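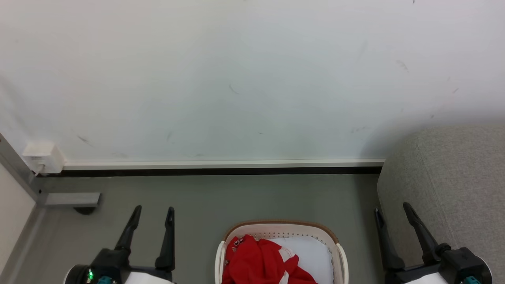

Figure 1. Laundry basket at the wall position, holding a red garment and a white cloth.

3.2 Basket and load

The second part of the project concerned the sorting of household laundry in the Okstead common room. The basket in Figure 1 is white plastic with a tan-brown rim along the top back edge and a row of small holes near the top of the inner side. It was placed on the floor near the wall, with the grey upholstered seat to the right.

Garments were put in unfolded. Red items with white print were kept apart from plain white cloths in the record sheet, as the two groups go to different washes under the house rules. A load was classed as "mixed" if both groups were in the basket at the same time. The load in Figure 1 is mixed.

3.3 Procedure

Each trial began with the basket at the wall. Items were taken out one at a time, named aloud, and laid on the seat (whites) or returned to the basket (colours). Ngân Thái kept the record sheet and Giang Cù did the timing. The November pilot used 20 trials; the main series used 153. Trials in which an item fell on the floor were kept in the set and marked F.

The time limit was 200 seconds per load. No load was weighed during the pilot. In the main series the upper limit was 3,000 grams, measured on the kitchen scales before the basket was carried in.

3.4 Condition of the room

The wall has a number of faint grey scuffs, one of them a short dark streak. These were noted before the main series so that new marks from the basket could be told apart from old ones. The baseboard has a white upper lip and a black lower strip. The basket was set down by hand and not pushed along the floor.

A small white outlet box sits low on the wall to the left, with a thin cable running down towards the floor. Diễm Tăng asked that the basket be kept clear of the cable, and this was added to the procedure sheet on March 26, 2021.

The timing results are given in Section 4.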